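Chapter 4
Clearing and Setting Up a Work Surface

Start with the table. Always the table. Students at the Drornley workshop lose more time to clutter than to any other fault — see the log on page 99.

Everything off first. Then wipe, one direction, far edge last. Smooth matte tops show less glare but they do hold smudges, so check from low down, eye near the surface.

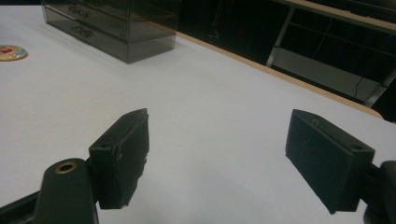
Next, the containers. Bring back only what the job needs, and park it at the far side so the middle stays free. Corko boxes are fine, so is anything else with straight sides. Labels can wait untill chapter 5.
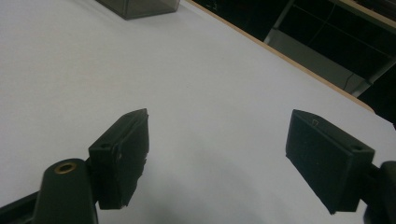 Fig. 4.2 White tabletop, dark translucent box toward the back.

Key words: clearance, colour contrast, reach. Exercises start on page 126.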